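Print this page | E-mail this article
Shares: 18 | Comments: 3
Last updated: Saturday, December 8, 2018

4.2 Second albums and listener return

We followed 218 listeners who had bought a first album by one of 16 duos in the Ospina catalog. Each was sent the second album in March and kept a simple diary of when they played it. Roughly half went back to the first album within a week - most often to the opening track. Morikawa and Peng found the same habit among radio listeners in Reltthorpe, though their group was older and heard the songs in a fixed order. Tempo made little difference. Songs with two voices were replayed more than songs with one, and the gap held when we left out the singles. Diaries with missing days were not used.

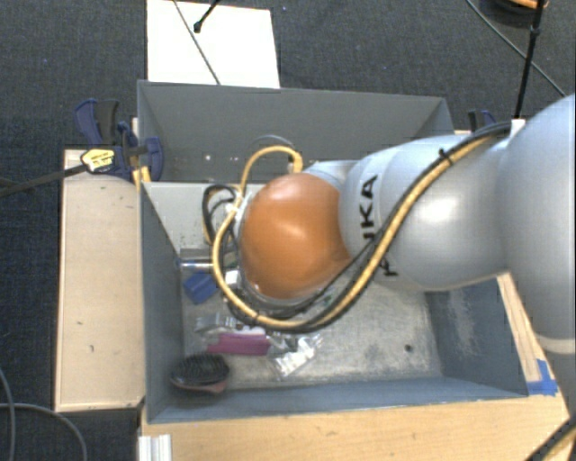
Figure 3. KUKA arm with yellow cable, over a gray bin.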